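Calendar sync drops recurring events after phone software update

Posted in Phones and Tablets > Sync and Accounts
Tags: calendar, exchange, sync, update

Milagros Ñahui

I updated my work phone to the new system release last night. Before the update the Exchange account synced mail, contacts and calendar. After the update mail and contacts are fine, but recurring calendar events only show their first occurrence. Single events are correct. The same calendar viewed in a desktop browser shows every occurrence.

Setup:
Account type: Exchange, push enabled
Calendar size: 600 entries, 27 of them recurring
Sync window: All Events
Third-party apps with calendar access: Killix (task list), Tretow (travel planner)

Already tried: restart, toggling Calendars off and on in the account settings, switching from push to a 15-minute fetch. No change. The toggle did re-download everything, so the connection itself works.

I would like to avoid a full restore. I have two local calendars on the phone that are not on any server. Is there a way to force only the recurrence data to rebuild?

3 replies

Zapata

Same thing happened to me. I did the full restore and it went away. Took most of an evening. Probably just do that.

Ivalby

A restore is not needed, and with local calendars it carries a risk. Try the steps under the headings below first.

The update changes how the phone stores repeat rules. Previously each occurrence was written out as its own row. Now the rule is stored once and the occurrences are generated when the calendar is drawn. If an app holds the calendar database open during the first launch after the update, the conversion can stop partway. The old rows are deleted, the rule is not attached, and you are left with the first occurrence. Toggling the account does not help in that state: the downloaded events are matched against the existing ones by ID and the damaged records are kept.

Check whether this is your problem

Open one of the affected events on the phone and look at the Repeat field. If it says Never, the rule is missing and the rest of this applies to you. If it shows the correct interval and the later occurrences are still absent, you have a display problem. In that case change the time zone to any other zone, open the calendar once, and change it back.

Save the local calendars

Export each local calendar to a file and mail it to yourself. Open the file on a computer before going on. It should start with BEGIN:VCALENDAR and should not be zero bytes. Large calendars sometimes export empty on the first attempt.

Remove calendar access from other apps

Go to Privacy, then Calendars, and turn off both Killix and Tretow. Close them fully. Turning off their notifications is not enough. Restart the phone and do not open either one until the last step is finished.

Rebuild the account

1. In the account settings, set the sync window to 2 Weeks. Wait for the spinner to stop.
2. Turn Calendars off for the account and choose Delete from Phone. This removes the Exchange events only.
3. Turn on airplane mode, restart, and open the calendar. Only the local calendars should be listed.
4. Turn airplane mode off and Calendars back on. Leave the window at 2 Weeks for the first sync.
5. Confirm that a weekly event shows twice. Then set the window back to All Events and leave the phone on its charger for 20 minutes with the calendar open.
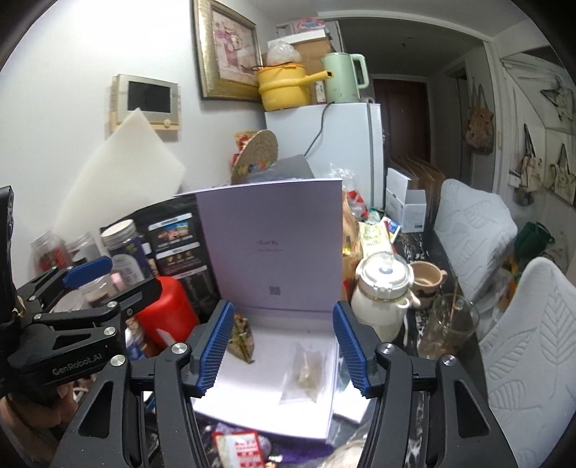 Turn the other apps back on

Enable Killix first and check a recurring event. Then enable Tretow and check again. If the Repeat field goes back to Never after one of them, that app is writing to the calendar in the old format and has to stay off until it is updated.

If the server has a policy that fixes the sync window, step 1 will be grayed out. Skip it and start at step 2. The first sync will take longer.

Milagros Ñahui

Repeat field said Never on all of them. Followed the steps, window was not locked. All 27 recurring events are back and the local calendars were not touched. Killix is on with no effect. Tretow reset two events within a minute of being enabled, so I have left it off and reported it to them. The first export was empty as you described, the second was fine.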